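2021-07-04

The lease on the Rodton reading room has been renewed for a further 3 years. I record the fact here because several correspondents have asked, and because the terms differ from those I set out in March.

Under the previous arrangement, the room was let to the Mikwood Local History Circle at a nominal rent, with heating charged separately. The new lease combines the two. Members will notice a modest increase in the annual subscription, from $25 to $31, payable at the desk or by cheque. Concession rates are unchanged.

Opening hours have also been revised. The room will close one hour earlier on winter afternoons, when attendance has been low for several seasons. Readers who require a later sitting may apply in writing to Jad Qaisi, who holds the second key and has kindly agreed to remain on the premises by prior arrangement.

The larger matter is the catalogue. The Shehu bequest, received in 10 cartons, contains parish circulars, seed merchants' price lists, two incomplete runs of the Flokisden newsletter and a considerable quantity of private correspondence. Elie Masri has finished the first listing of the printed material. The letters remain unsorted, and in my view should stay in their original bundles until the order in which the family kept them is properly understood. An earlier donation was rearranged by date upon arrival, and the loss of context has troubled every researcher who has consulted it.

I am aware that some members favour immediate digitisation. I do not oppose it in principle. My reservation concerns the price lists, many of which are annotated in pencil so faint that a hurried scan would record a blank margin. The annotations are the chief interest of the series, as they show what growers in the district were prepared to pay and which varieties they declined to order a second time. I would sooner wait for a careful job.

Donated maps should be delivered rolled and unfolded, with the donor's name on a separate slip. Adhesive labels must not be applied to the reverse. Enquiries regarding the colour plates should be held over until the listing of the letters has begun.

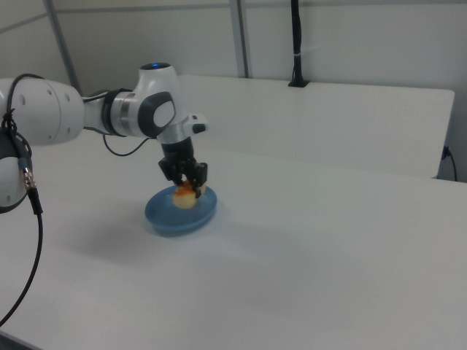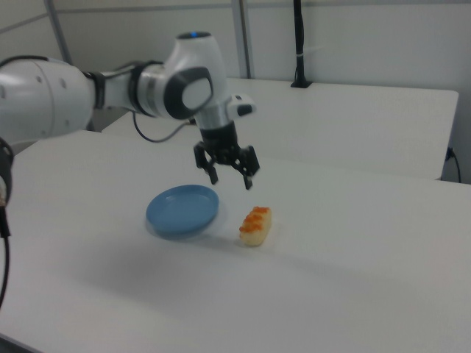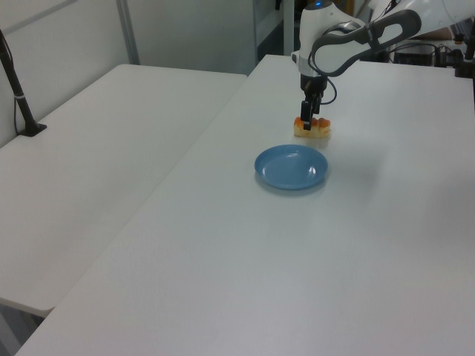
*White robotic arm with black two-fingered gripper, over a white table.*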